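Lirno Tenants' Hall: Refurbishment Working Group
Minutes of the meeting held on May 1, 2024

Present: Oi-ling Ng (chair), Attila Tóth, Pilar Carrasco, Inna Kravets (minutes)
Apologies: Remedios Carretero

1. Minutes of the previous meeting
Agreed as a correct record, with one amendment: under item 4, "skirting" to read "threshold strip".

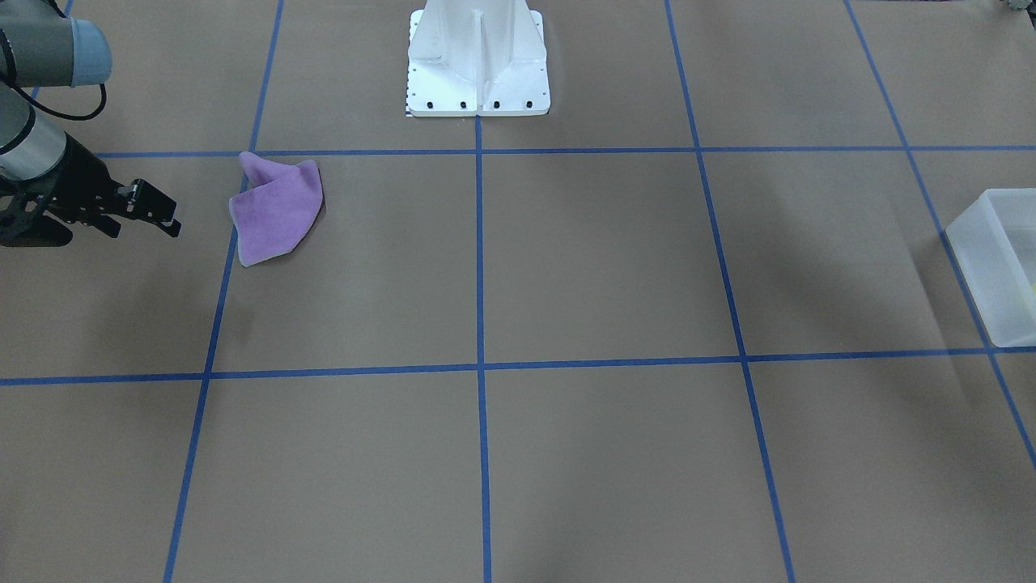
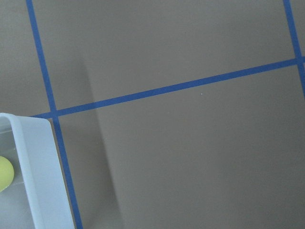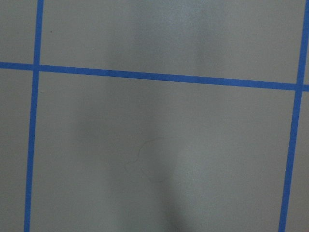
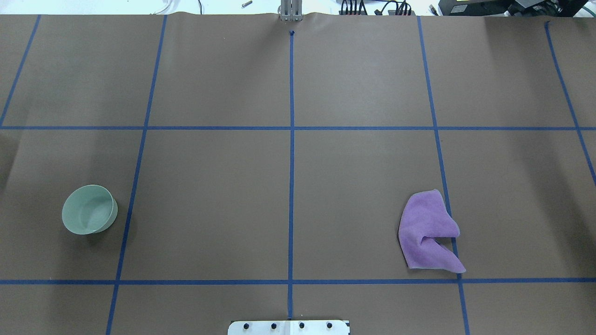

Blue tape on the surface in all four.

2. Floor of the main hall
AT reported on the survey of the existing boards. Moisture readings were acceptable except along the north wall, where two boards by the radiator pipe are to be lifted and the joists inspected. The contractor, Paredes, has asked for a setting-out drawing before ordering. PC proposed that the layout be marked on the floor at full size first, in blue tape laid as a grid, so that the court markings and the stacking area can be checked against the door swings. The lines needn't follow the board joints. It was noted that tape left on the old varnish over the winter had lifted the finish, and that it should be removed within the week. Agreed. The grid is to be set out from the centre line of the stage and not from the side walls, which are not parallel.
Action: AT to mark out; PC to check against the drawing.

3. Floor finish
Two finishes were considered. The Drasa hard oil can be patched locally but needs a fresh coat each year. The Plundholm lacquer has a longer interval between coats but has to be sanded across the full width when it fails. IK asked whether the dance class had a preference. PC replied that the class had found the sample of lacquer too slippery in socks and the sample of oil satisfactory. AT considered that the oil would mark under the stage blocks. Felt pads were suggested and the point was left open.
Decision: Drasa hard oil, subject to a satisfactory sample on the boards inside the store cupboard.
Action: PC to obtain the sample tin.

4. Costs
The revised quotation from Paredes is £1,597 for sanding and oiling, excluding repairs. Repairs along the north wall are quoted separately at £398. OLN asked whether the second figure included refixing the radiator pipe clips. It does not. The balance held for the floor is £852, and the remainder is to be met from the hall reserve. AT asked for it to be minuted that he would have preferred a third quotation. The chair noted that two other firms had been approached and had not replied.
Decision: quotation accepted, on condition that the repair work is inspected before sanding starts.
Action: OLN to write to Paredes.

5. Closure of the hall
The work requires the hall to be empty of furniture. The small room will stay open, with access by the side door only. The 22 folding tables are to go into the garage behind the hall. The piano can't be moved through the side door and will be sheeted and wheeled on to the stage. IK has written to the regular hirers and has had replies from all except the choir. The blood donor session can't be moved and the closure must be arranged around it.
Action: IK to telephone the choir; AT to borrow dust sheets.

6. Heating controls
The timer loses its settings after a power cut. RC had sent a note by email recommending that the backup battery be replaced before a new controller is considered. Agreed. The frost setting was found switched off in December and a label is to be fixed beside the switch. PC pointed out that the existing label refers to the previous boiler and should be taken down at the same time.
Action: RC

7. Any other business
a) The lock on the store cupboard is stiff. Graphite to be tried, not oil.
b) IK asked that keys be signed for in the book. One key to the side door is unaccounted for.
c) The window pole has been found behind the stage curtain and returned to its hook.
d) PC asked whether the noticeboard could be moved nearer the entrance. Deferred until the wall has been painted.

8. Next meeting
To be held in the small room once the joists have been inspected. IK to circulate the date. RC to bring the boiler manual.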